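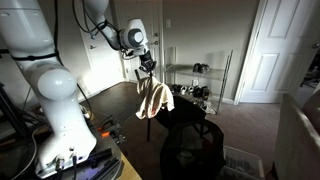 Towel over the chair back, hamper and basket down below. Laundry corner, Hollthorpe.

Right, a few of you asked what our house rules are for running two arms in a room with carpet and furniture in it. Long thread, get a brew.

1/ Everyone stays out of reach while the arms are live. Reach means reach with a towel on the end! A bath towel adds a fair bit, and people always measure to the fingertips and stop there.

2/ Slow speed for anything new. We cap it at 10 per cent until a task has done 32 clean runs, then we talk about going up. Yes it's dull. Bring a book.

3/ Cables. I go on about cables. Every loop gets checked by hand with the arm parked, then again with it at full stretch, and anything trailing on the floor gets moved away from where people walk. Our log has 698 entries in it now and 64 of them are cables. Not software, not grippers. Cables!

4/ Clamps get tugged every morning. Proper tug, both hands. If the table shifts, no running that day till it's sorted.

5/ Chairs, hampers and baskets go back where the task sheet says before each run. If you nudge one with your foot, own up and start the run again (I have done this more than anyone).

6/ Doors. Agree which are open and which are shut and write it on the sheet. We pinched this one from the Protville lot, who had a long argument about it last November and came out with a much better checklist than ours.

7/ Whoever has the stop button does nothing else. No phone, no notes, no folding the spare towels to be helpful.

8/ Soft stuff still counts as a load. Someone on the Hrubý job asked me why we bother with a grip check for a towel. Well, a dropped towel can land on a cable, see 3/.

The Lilomow sheet is the same list with two extra lines for outdoors, will post it when I've tidied up my spelling.

If your rules are stricter than these I'd love to see them, especially on speed. We still can't agree whether a change of towel counts as a new task. I say yes. I am outvoted at the moment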